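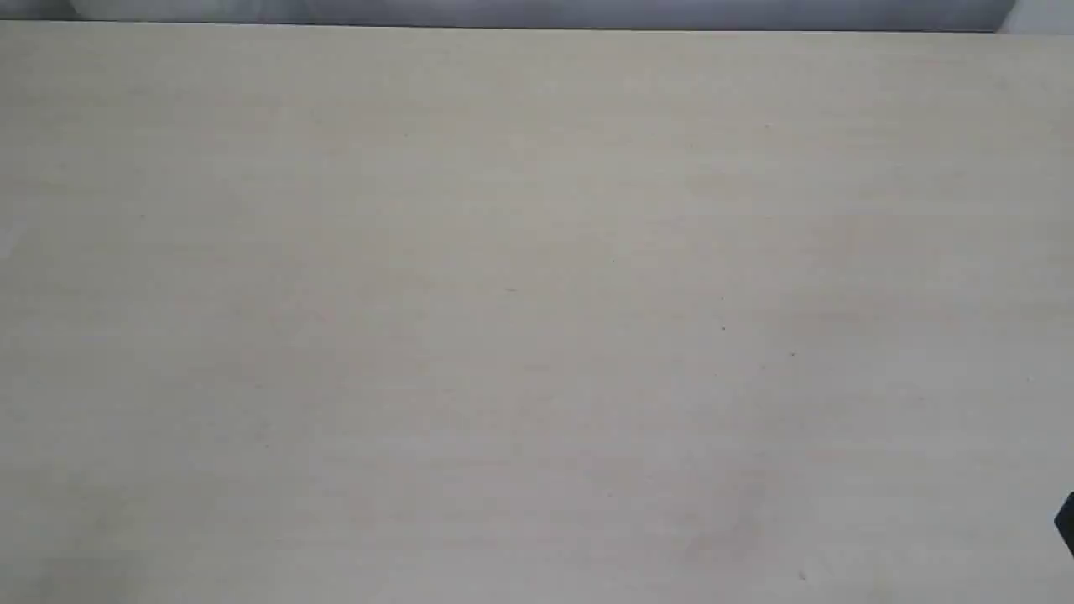
*Test table, gripper at the right.*

**Call for participants: handover fault review, Pereyra bench, October**

We need people to stand at a table and be handed tools by a robot that has let go of them at the wrong time. If that puts you off, fine. It puts us off a bit too.

The short history: Fornness, the arm's control software, logged 1633 handovers last season. In 486 of them the grip opened before the person had hold of the tool, or stayed shut after they pulled. The supplier, Claltemov, says a patch fixed it. We have read the patch notes and they are two paragraphs long. Fomia is paying for an outside check, and we'd like it done by people with no stake in the answer.

What you would do:

- Hold out an open hand, palm up, and wait for the tool. Screwdriver-type tools are on the list, so expect a metal shaft near your palm.
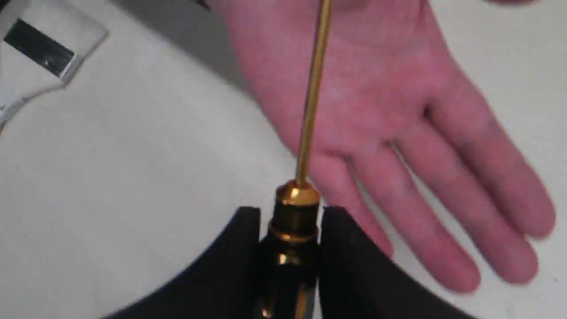
- Take the tool, or fail to, and write down what happened in your own words before you see the log.
- Press the stop button whenever you like. You don't owe us an explanation.

**Who we want**

Adults with normal use of both hands. Shop or repair experience is welcome – you'll know when a grip feels wrong. Please don't apply if you work for Claltemov or did the first round.

**Terms**

Sessions last 2 hours, with a break. You're paid for the full session even if you stop after one handover. Safety glasses are supplied and must be worn. We will not call the arm "safe" in the consent form until the results say so, and you'll get those results whichever way they go.

To apply, leave your name and a daytime number at the Pereyra front desk, marked "handover."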